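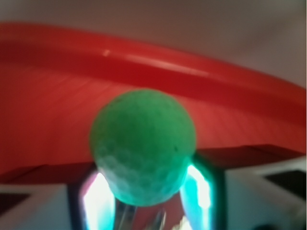 Garkusetti clubhouse, kitchen and sink corner
Monthly safety check, November, with comments

1. Worktop beside the sink
OK. White worktop wiped down and no chips along the edge. So much better than last time!

2. Sink basin and waste
OK. Ran the tap for 33 seconds and it all drained away. Plug chain still needs a new link (Etov stock them).

3. Red tray
OK. I love this tray. The raised rim stops small things rolling off on to the floor, and the diamond pattern gives a bit of grip. Check the corners for cracks each time.
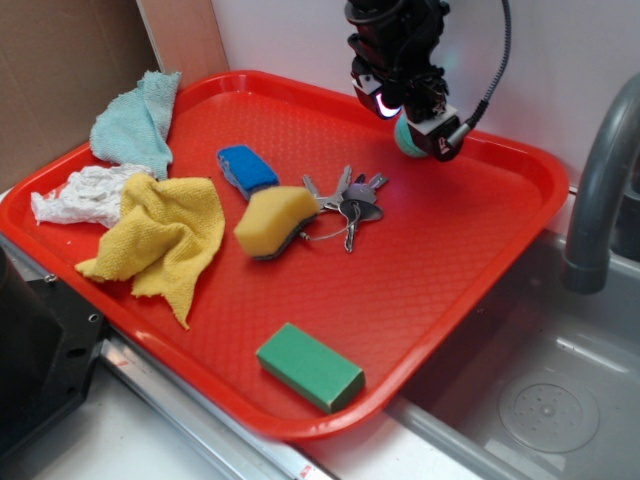
4. Cloths
Comment. Blue, yellow and white, all to be washed hot and hung up overnight. Please keep them inside the rim – a trailing corner drips, and the floor by the sink gets slippery.

5. Sponges
Comment. Swap any that smell or crumble. Blue and yellow ones for pans, plain green one for surfaces only. Spares are in the Wasto box, shelf 91.

6. Keys
Action. Back on the hook, please! Wet sponges and keys don't mix, and we need them quickly if the back door has to be opened.

7. Golf balls
Action. Any that come in for a wash go back to the Nygård bucket, 300 in there now. A ball underfoot on a tiled floor is a proper hazard. Green ones are easy to spot, hooray.

Result: pass, two actions open. Recheck at 4 pm.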